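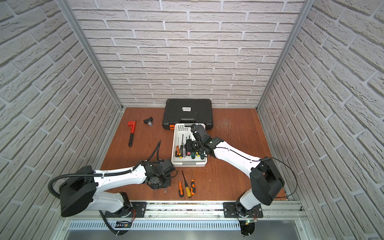 Ticket 2423 - Lokley screening room, audio out of sync
Opened by: Mekdes Assefa
Assigned: Illia Horobets
Status: waiting on distributor

Animated feature (Dedetti, the family matinee one) drifts out of sync. Fine thru the opening song, by the second reel change lips are way behind the voices. Parents complaining. Need it sorted before the May run.

IH: Which version? Dubbed or subtitled?

MA: Dubbed. Subtitled copy plays ok, watched 11 minutes of it.

IH: ok. Rebooted server, re-ingested from the Brultmont drive. Same thing. Offset is nearly 50 ms at the start and gets worse. So not a fixed delay, don't touch the delay setting on the processor pls

Gordon Marchand: I touched it. Put it back to 151 now, which is what the sticker says.

IH: Thanks. Trailers all good? The Nowicki short before it?

MA: Short is fine. Trailers fine. Only the feature.

IH: Then it's the file. Looks like the dub was cut to a diferent frame rate, song section got patched in from the theatrical mix so that bit lines up. Mailed Nahom Degefa at the distributor, asked for a new audio track.

GM: can we run the subtitled one meanwhile

IH: Yes. Swap it in the playlist, change the listing too, little kids wont read that fast.

MA: Swapped. Listing done. Poster in lobby still says dubbed, will tape over it.

IH: Nahom says replacement drive ships tomorrow. Leaving open till it's ingested and I've checked the last reel.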